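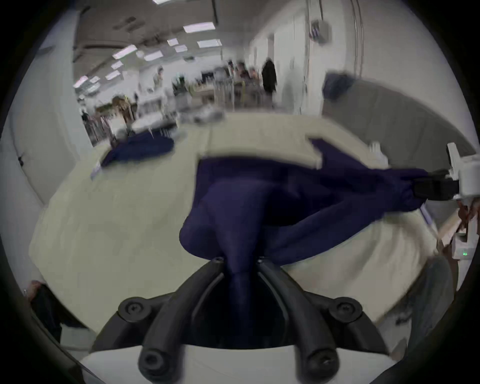

# Drutska

A pair of hand-held grippers for teaching a robot to handle clothes, plus the recordings I've made with them so far. I build the grippers at Grurnmont, the shared workshop where I have a bench and far too many drawers. If you just want the data, skip to "What's in the folders". If you want to build a pair, start here and get some coffee, because the fingers take a while to print.

Last big update: 16 January 2019.

## Why clothes

I started with cups and blocks like everybody does, and got bored in a month. Cloth is so much more fun! You grab a hem and the whole thing changes shape, and half of what you wanted to hold is now hiding under the other half. My long-term plan is two cheap arms on my own bench that can straighten out a sweatshirt and fold it. The arms are a sad heap of brackets right now, so please don't ask for those files yet – I'll put them up when they can lift their own weight.

## The grippers

Each one has two curved black fingers on a white housing, and you work it by hand. The camera goes on the gripper itself and looks out past the fingers, so the tips stay in view the whole time. The lens is very wide. You'll get curved table edges, dark corners and a good bit of the room, and I leave all of that in the raw video (undistort it yourself if your code wants straight lines).

Things I learned while building:

- Print the fingers lying on their side. Mine snapped when I printed them standing up.
- Put the screw caps on last. I glued one in early and had to drill it out.
- Check that the tips meet before you record anything. If they cross even a little, thin fabric slides out sideways.
- Charge both grippers together. I once got a whole evening of left hand only, which I've kept in a folder called `oops` for anyone who likes that kind of thing.

The trigger spring comes from a box of mixed springs by Holzer. The one I used is the second softest. A stiffer one works fine, but your hand will hate you after a long session.

## What we do with them

Mostly navy sweatshirts, on a big pale table. There are three tasks so far:

1. `pull`: take hold at two places and draw the fabric tight between them
2. `flatten`: get a crumpled top to lie flat
3. `hem`: pinch the bottom hem and hold on while the other gripper works the side

Dark blue on a light table was an easy choice for segmentation. It's also a bit of a cheat, and I know it. A sleeve lying on top of a body in the same color is still really hard to find, though, so don't expect a free ride.
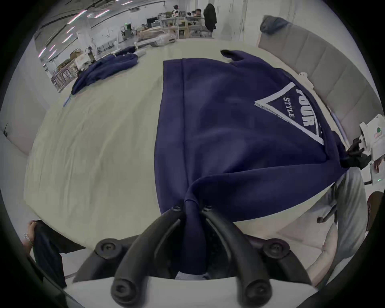 Halvard Tveit argues that `hem` shouldn't be a task of its own at all. To him it's just `flatten` with a bad starting point, and he'd merge the two labels and let the model sort it out. I went back and forth on that for days. For now they stay apart, since splitting them again later would mean watching everything twice, but there's a `merge_hem.py` in `tools` if you're on his side.

## What's in the folders

| Item | Value |
|---|---|
| Episodes recorded | 1250 |
| Episodes kept | 1185 |
| Grippers per episode | 2 |
| Video | one stream per gripper |
| Also logged | finger opening, gripper pose |

The ones I dropped had lost tracking or a dead stream. Dropped takes, fumbles and second tries are still in there if the files were healthy. I like fumbles! A robot is going to fumble too.

Every episode has a `notes.txt`. Some say useful things about the garment, and some say "ok". Sorry about those.

## Getting it running

You need Drivo for the sync step. It lines up the two streams by their clocks and writes one merged file per episode:

```
drivo sync raw/ --out merged/
python tools/check_pairs.py merged/
```

If `check_pairs.py` complains about episode 3798, ignore it. The numbering jumps because I restarted the counter after a crash in April and picked a silly number to start from.

## Before you use it

- People show up in the video: hands, legs, sometimes someone in the background. Please don't use the data to identify anyone.
- It's one workshop and very few garments. A model trained only on this will probably be lost on a shiny raincoat.
- Printed graphics are left as they are. If you find your model is steering by the lettering on a sweatshirt, crop or blur it during training.
- Garment labels go by whole items, so a sleeve has no mask of its own.

## Still to do

- light-colored tops
- a better left trigger (Ronja Isaksson has drawn one, and I need to print it)
- pose files in a format that isn't my own weird CSV

Bug reports go in the issue tracker. Send the episode number and the gripper side, left or right, and I'll take a look the next time I'm at the bench.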